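Grukurwood Countertops: Questions We Often Receive

Last updated 10th July

We make and install countertops for kitchens, workshops, school science rooms and small laboratories. Many customers write to us with the same questions, so we have put the answers on one page. If your question is missing, please use the contact form and we will add it.

What kinds of countertops do you offer?

There are two lines. Andwood is our solid wood line, and we sell it mostly for home kitchens. Gillitano is our black resin line, which is more common in classrooms and hobby rooms, although some people like it at home too. Both are cut in our own shop. We don't sell stone and we don't sell steel.

How long have you been doing this?

Since 1999. In the first years we made only wood tops. The resin line came later, when a school asked if we could replace its old benches and we had to learn how.

Can I order only one piece?

Yes. There is no minimum order. Please understand that a single small piece costs more per foot than a long one, because the set-up of the saw takes the same time.

How do I measure?

Measure the cabinets, and do it at the wall and also at the front. In old houses these two numbers are often different. Write both of them in the form, even if the difference looks too small to matter. Tell us which sides touch a wall. If you have a sink, we need the paper template that came with it and the model number. A drawing by hand is fine.

We come to check the measures ourselves before cutting if you order the installation. If you order only delivery, we cut by your numbers, and we can't take back a top that was measured wrong.

Will a black countertop show scratches?

It will, and I prefer to say it before you buy. A matte black top shows light marks sooner than a gray or speckled one. Most of these marks are on the surface only. A part of them is not a scratch at all but a residue left by metal or glass that was pulled across, and this can be cleaned away with a soft pad and a little mild soap.

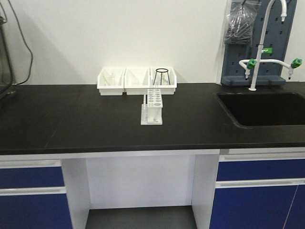
For the marks that stay, you can rub a very thin coat of mineral oil on the whole top, wait ten minutes and wipe it off until the cloth comes away clean. Do the whole top and not only the bad spot, or you will see a darker island there. The oil doesn't repair anything. It makes the color more even, and after some weeks you will need to do it again. Please do not use oil on a bench where chemicals or open flames are used.

Can you sand out a deep scratch?

On Andwood, yes, and you can do it yourself with fine paper, always in the direction of the grain. On Gillitano we ask you not to try. Sanding one place makes a shiny or cloudy patch that is uglier than the scratch. Send us a photo first.

Which cleaners are safe?

Warm water and dish soap for every day, on both lines. Dry the wood after. Avoid scouring powder and steel wool. Bleach is bad for the wood finish, and on the black resin it may leave a pale spot if it stands there overnight.

Can I put a hot pot on it?

Use a trivet. The resin accepts more heat than the wood, but a quick change of temperature can crack any top, and the warranty doesn't cover this.

How heavy is it, and will my cabinets hold it?

The heaviest top we have delivered in one piece was 387 pounds, and it needed a team of four. Above 140 pounds we send two installers and we ask that the way from the door is free. Cabinets in good condition usually hold either line. Very old particle board that has been wet should be looked at first.

What does installation cost?

It depends on the distance and the number of cuts, so we give a price only after the form is filled in. Orders over 1000 dollars have free delivery inside our area. The installation itself is always a separate line on the invoice.

What is Mai?

Mai is the edge profile with the small rounded front. You can have it on both lines. The other choice is a straight edge, which costs less. For homes with small children we recommend Mai.

When is the shop closed?

We close for the last two weeks of December. Orders that come in that time are read in the order they arrived, after we open again. Samples are not mailed during the closing either.

Can I get a sample?

Yes, up to three pieces, and you pay only the postage. Put the sample in the room where the top will be and look at it in the morning and again with the lamps on. The black looks quite different under a warm lamp.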